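Getting an Old Wooden Table Back Into Shape

I love a wooden table that gets used. Homework, bread dough, kids' blocks, bills, all of it! Mine has been through two moves and a teenager, and it still looks great with a little care a few times a year. These are the things I do, and most of them cost next to nothing.

Start with a proper wash

Skip the spray polish for now. Put 6 drops of dish soap in a bowl of warm water, wring your cloth out hard, and wipe with the grain. Follow with a dry towel right away. If you have a table with dark, wavy grain, the grime likes to hide in the dark parts, so go over those twice and check the towel.
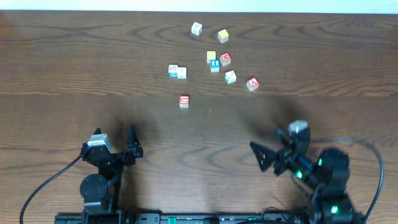 White rings

Heat marks and glass rings scare people, and they're often the easiest fix of all. Lay a clean cotton T-shirt over the ring and run a warm iron (no steam!) across it for a few seconds at a time, lifting to peek. Stubborn ones get a dab of plain mayonnaise, left on for 30 minutes. I know how that sounds. Try it on a corner first, especially if you're not sure what finish you have.

Crayon and sticker goo

Cooking oil on a cotton ball, wait, then roll the goo off with your thumb. An old library card makes a fine scraper. Wash again afterward or the spot will stay greasy and collect lint.
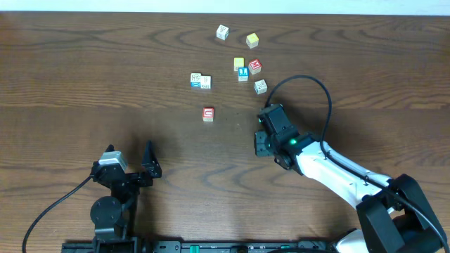
Santosh Malhotra: The oil works, but please warn people about unfinished wood. I tried it on a bare pine shelf and the spot never came out. On raw wood I use a white eraser now and a very light sanding.

Great point, and I've moved it up to my own list. Oil is for sealed tops only.

Scratches

Rub a walnut half right into a light scratch, then buff with your finger until it's warm. For deeper ones I like a wax filler stick, one shade darker than you think you need. Press it in, level it with the library card, buff.
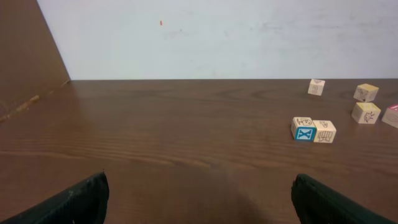 Keeping it nice

Felt pads under anything that lives on the table, and change them when they get gritty. Keep it away from the heating vent if you can. Every October, before the furnace kicks on, I give ours a thin coat of paste wax and let it haze for 21 minutes (my kitchen timer sticks at 20, so 21 it is).

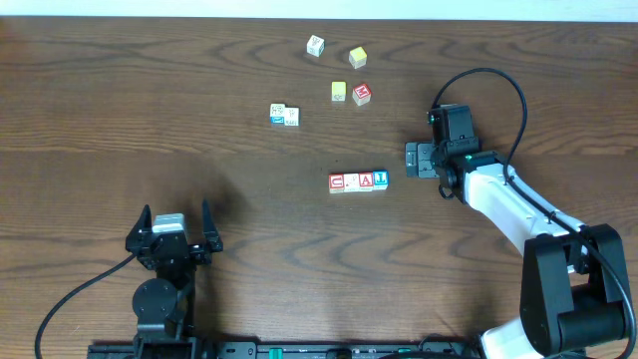 Thin really does mean thin, by the way. A lump the size of a grape covers my whole six-seater. Work it in circles, finish along the grain, and give it a good long buff with an old flannel pillowcase. It smells wonderful too!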